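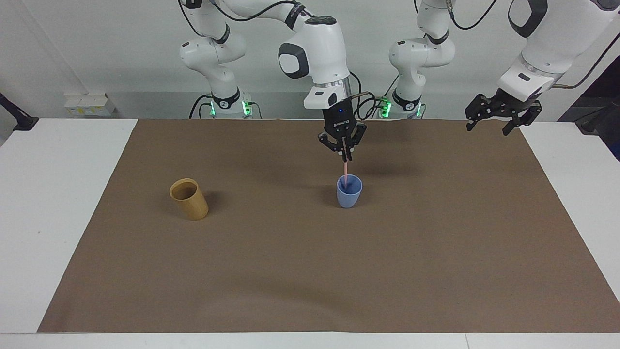
Straw task, right arm at the blue cup. Left arm parked.

Notebook, straw transfer, May. Cell 2, Pendstead.

Goal for this block is 400 usable episodes of the straw moving between the bamboo cup and the blue cup, both directions, one straw, right arm only. The left arm stays parked over the back right of the paper with its gripper open. We still record its joint state in every episode even though it does nothing, so the action vector keeps the same shape as the two-arm tasks. The Clurner loader assumes both arms are there and falls over if one is missing.

Count at start of day: 200 recorded, before review.
Count at end of day: 323 recorded, before review.

So 123 new ones today. That's fewer than I wanted. Lost most of an hour before lunch to the recorder problem (see below) and then had to redo the camera check.

Setup at 8:40

Home pose checked on both arms. Fixed camera checked against the reference still from the last block, by flipping back and forth between the two. Table edges line up. Paper was a little rotated compared with the reference, so I squared it by eye to the front edge of the table. It has creases in it by now. I thought about swapping the sheet and decided to leave it, because the first 200 were done on this one and I would rather change it at a clean boundary. Next sheet goes on when we start the two-arm version.

Gripper opening at start of episode set to the wider of the two presets. With the narrow one, the fingers go into the bamboo cup fine but there's very little room to correct sideways before they touch the inside of the rim. With the wide one you have to come in a bit more carefully from above, but the correction room is better where it counts, down at the straw.

Force limit left where it was. Higher and it pinches the straw flat, and a flattened straw doesn't stand up in the cup the way a round one does. Went through four straws today. Replace as soon as there is a visible kink. Please do this even if you're in the middle of a good run. In the first 200 there is a stretch where the same bent straw was used for a long time and you can tell from the way it leans.

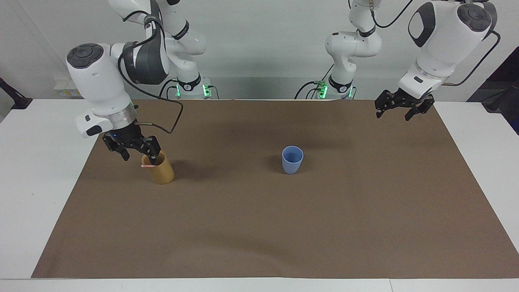

Picking out of the bamboo cup is the slow half. The rim is tall compared with how much of the straw sticks out, and depending on how it landed last time the straw can be leaning to any side. When it leans toward the back wall I can get it in one approach. When it leans to the front, the wrist has to turn to get the fingers on either side of it, and that's where the retries come from. I did a rough split of this morning's episodes and the front-leaning ones take close to twice as long as the others. Didn't keep exact times. Will do that from the logs.

Retries: keep them in. We went back and forth on this last month. The rule as it stands is that a missed grasp followed by a clean recovery is a good episode and gets the label "retry". A missed grasp where the cup gets knocked or dragged is not, and gets "discard" on the pedal straight away. Don't try to save it by putting the cup back with the gripper. I tried that twice in the first block and the policy trained on it learned to nudge the cup before reaching in, every time, whether it needed to or not.

More than two misses in an episode, also discard. Past that point the operator is usually tired or the straw is in a spot that can't be reached, and either way the motion gets jerky.

Placing in the blue cup is easier. Wider mouth for its height, and the straw goes in more or less straight down. The thing to watch is the release. If you open while the straw is still touching the inside wall under load, it springs. Lower until the tip is on the bottom, come up by a hair, then open. Then straight up, no sideways motion until the fingers are clear. New operators tend to start the return while the fingers are still around the straw and drag it half out again.

Cup positions

Using the position cards again. Each card gives a spot for the bamboo cup and a spot for the blue cup, and you do five episodes per card before drawing the next. Do not mark the spots on the paper. We had pencil crosses on the sheet at Udthorpe and they ended up in the training images, and it was a pain to find out how much the model had been leaning on them.

Positions so far are biased. I plotted the 200 from the first block and the bamboo cup is nearly always in the left half, with the blue cup closer to the middle. Part of that is reach, since the right arm sits on the left side from the camera's view and anything far over on the other side gets close to the parked arm. But part of it is just the cards. I made 12 extra cards over lunch with the bamboo cup nearer the middle and the blue one further left, and some where they're closer together. Used six of them this afternoon. The close-together ones are awkward because the outside of the gripper can brush the other cup on the way down. Keep at least one open gripper width between the rims.

The front third of the paper is still hardly used. It's reachable, but the wrist ends up at an angle where the cable loop gets tight. I tried one card with the blue cup well forward, and the arm slowed down near the limit and the episode came out at double length. Left it out. If someone wants coverage down there we need to reroute the cable first.

Recorder problem, 10:50

Episode 241 saved with joint data but no frames. Same for 242 and 243. The status line said recording the whole time. The camera process had stopped and the recorder doesn't check for it, it just writes whatever it has. Restarted the camera process, did a ten-second test, got frames back. Then spent a while making sure the timestamps on the two streams agreed, because after a restart the camera clock can come back with an offset. It was off by two frames. Restarted everything in the proper order (camera, then arms, then recorder) and the offset went away.

The three bad ones are marked discard but I left the files in place so the numbering doesn't shift.

To do: have the recorder refuse to save if the frame count is zero. It's a one-line check. I wrote the same to-do in the Mangubat notes and it never got done.

Camera check after the restart took another 20 minutes. The exposure had gone back to automatic. Set it to the fixed value again and compared with this morning's first episode. Whites on the table match now. If you restart the camera, check exposure before anything else. Automatic exposure drifts when the white arm comes down close over the table and the paper goes from light to dark brown within an episode.

Review, afternoon

Watched a sample of 50 from today at 4x speed. Notes from that:

41 clean
6 retry, recovery fine
2 should have been discard, straw let go early and ended up leaning on the outside of the cup. Relabeled.
1 started before the arm was fully at home. Trimmed the start.

Two missed discards out of 50 is more than I like. Both of them were mine and both were right before a break. From the camera view at speed the straw looks as if it's in the cup, and you only see it from the last few frames. Suggest we hold the arm still for one second after it comes up, so there's a clean end to look at. I did this for the last 30 or so and it made review a lot faster.

Also noticed that I've fallen into a habit of always coming into the bamboo cup from the same height and the same side. Smooth to watch, but the data ends up narrow. For tomorrow: vary the approach height on purpose, and start a few episodes from a random pose instead of home. The random start script is in the Clurner tools folder and works with this cell. Make sure it's limited to the right arm. By default it moves both.

Instruction text

Each episode needs a language line. Using two for now:

"move the straw from the bamboo cup to the blue cup"
"move the straw from the blue cup to the bamboo cup"

Some of the first block said "wooden cup" and "stick". I'm leaving those alone, a bit of variety there doesn't hurt, but the direction has to be right. Found four with the direction swapped, fixed in the index file. The easiest way to get this wrong is to do an extra episode on the same card and forget that the straw is now in the other cup. The GUI doesn't switch the line for you.

Totals and plan

323 recorded including today's discards. At the current discard rate I think 400 usable means recording somewhat past 400, so plan for another full day plus a morning. The Mangubat set ended up at 503 recorded to get where it needed to be, but that had two operators and a harder object. I don't expect it to be that bad.

Tomorrow:
Cards 13 to 24, the rest of the new ones
Random starts for one episode in five
Blue to bamboo direction first, it's behind
Swap operator after each hour, not after each card set
Box of straws is nearly empty, there's another on the shelf over the sink. Same color please, we'll do other colors as a separate block.

Still open: whether to include a few episodes where the straw is already in the target cup and the arm should do nothing. Pendstead did this for the lid task and it helped with the arm starting up for no reason. It would need a third instruction line or at least a decision on what the arm does, stay at home or go and look. Leaving it until the 400 are in.

Shut down 5:35. Both arms home, brakes on, data copied to the second drive. Copy finished without errors. Didn't start the overnight conversion because of the relabeling, will run it in the morning once the index is clean.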